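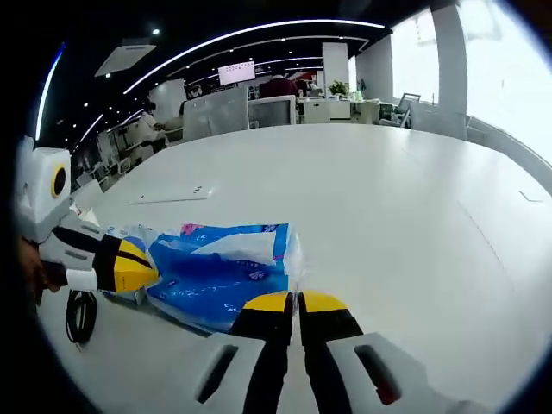
*Blue plastic package on a table.*

# Liditz Bus Stop Times, July release

Stop-level arrival and departure times for the Giro night bus pilot in Liditz. One row per bus per stop. The pilot covers 15 routes and 105 stops, all of them served after 9 p.m.

## Files

- stops.csv — stop ID, name, latitude, longitude, shelter (yes/no)
- trips.csv — trip ID, route, direction, scheduled start
- times.csv — trip ID, stop ID, scheduled time, recorded arrival, recorded departure

Times are local and use the 24-hour clock. Trips that run past midnight keep counting up, so 1:10 a.m. is written 25:10.

## Source

Recorded times come from the Flenex units on the buses and are matched to the nearest stop within 26 meters. A bus that passes a stop without opening its doors gets an arrival but no departure. Around 92 percent of scheduled stop calls have a recorded arrival. The rest are left blank and are not filled in.

## Known problems

- Okoth Square has two stop IDs. Use the one ending in B for westbound trips.
- Route 7 was on detour for part of July. Its detour stops are missing from stops.csv.
- No passenger counts or fares are included.

## Contact

Maintained by Keisha Quintanilla. Open an issue for corrections and give the trip ID.

Comments

tmarsh: Does the blank departure rule apply at the last stop too? I get blanks there on every trip.

kquintanilla: Yes, departures are always blank at the last stop. I will add a line to the Files section.

nightowl_r: Loaded fine once I stored the times as text. My database rejected 25:10 as a time.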